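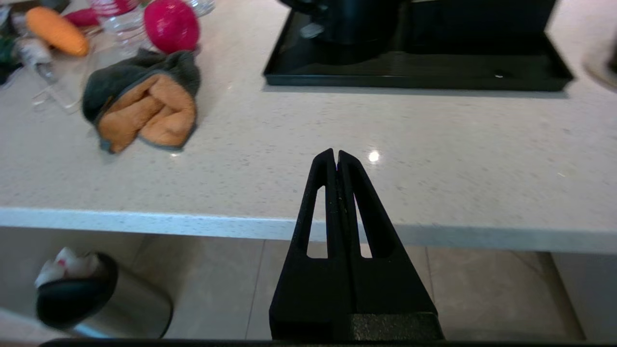 Vudmont Residents' List > Kitchens and Benchtops

From: Pushpa Shukla
Date: 4/29/23
Subject: Re: Stone benchtop, to seal or not to seal

On the weekend, Colin wrote:
> Our installer says the speckled stone never needs sealing.
> The bloke at Flosier says seal it every February without fail
> and sold me a bottle. Who do I believe? Also, is $400 normal
> for having a chip filled near the sink?

Colin, believe whichever one isn't holding the bottle.

If yours is the engineered stuff from the stage two fit-out, the resin has already done the job. Sealer just sits on top and goes cloudy, and then you get to buy the Flosier remover. I own both. They live under the sink with the breadmaker manual.

If it's real granite, put a few drops of water on it and go have a cuppa. If there's a dark patch after 30 minutes, seal it. Mine did nothing at all, which was a dull half hour.

On the chip – $400 is cheeky. Jibrin did our front edge for $200 and matched the cream so well I can't find it to show people. Pikov quoted me $2,000, but that was for a whole new top, which I hadn't asked for.

Keep the turmeric off it regardless. Mine has a yellow ring the size of a mug and I've put the fruit bowl there.

Pushpa
Unit above the bins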